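Fluva Leather Cricket Ball, Club Grade
Supplied by Dirneo Sports Equipment

Item code: 1605
Availability: In stock
Sold singly or in boxes of 8

Overview

The Fluva is a hand-stitched leather ball intended for club, school and league cricket. It is the standard match ball in the Dirneo range and is suitable for adult play on turf and on artificial surfaces. A junior weight is offered under a separate listing.

The cover is cut from alum-tanned hide and closed with a raised seam. The core is layered cork wound with wool. Each ball is polished and stamped before packing, and the stamp is placed clear of the seam so that spin bowlers have a clean area to grip.

Performance

The seam of the Fluva stands slightly higher than that of our practice ball. Wrist spinners in particular have asked for this, as a pronounced seam gives the fingers more to work against when bowling the leg break and the googly. Seam bowlers will find that the ball holds its shape through a full innings when it is kept dry and looked after in the usual way.

The lacquer is light. It wears off within the opening overs, after which the leather takes a shine from ordinary polishing. Players who prefer a heavier finish should consider the Fleltana, which has a thicker coat and is better suited to abrasive pitches.

Specifications

Cover: alum-tanned leather, four-piece
Core: cork and wool, layered
Seam: hand-stitched, raised
Color: red; white and pink to order
Size: senior
Packing: single carton or box of 8

Ordering

Clubs may order by the box at the trade rate. Leagues that require a full season's supply should place their order by March — later orders are filled as stock allows. League orders of 1,000 balls or more can be stamped with a competition name or crest at no added charge. Artwork must be approved before stamping begins, and stamped balls cannot be returned.

Orders received before noon leave the Buckley warehouse the same working day. Collection from Buckley is also possible by prior arrangement with the sales office. 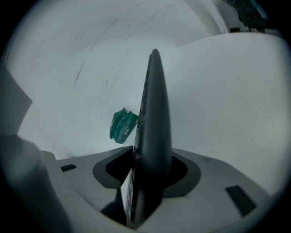
Care and Storage

Store the balls in their cartons in a cool, dry place away from direct heat. A ball that has become wet should be wiped with a soft cloth and left to dry at room temperature. It should not be placed on a radiator or in strong sun, which may harden the cover and loosen the stitching.

Returns

Unused balls may be returned in their original packing within 2 weeks of delivery. A ball that loses its shape or splits at the seam during its first innings will be replaced — please keep the ball and quote the item code when contacting the sales office. Normal wear, water damage and damage from concrete or road surfaces are not covered.

Related items

Fleltana Leather Cricket Ball, Heavy Finish
Dirneo Practice Ball
Dirneo Ball Bag, Senior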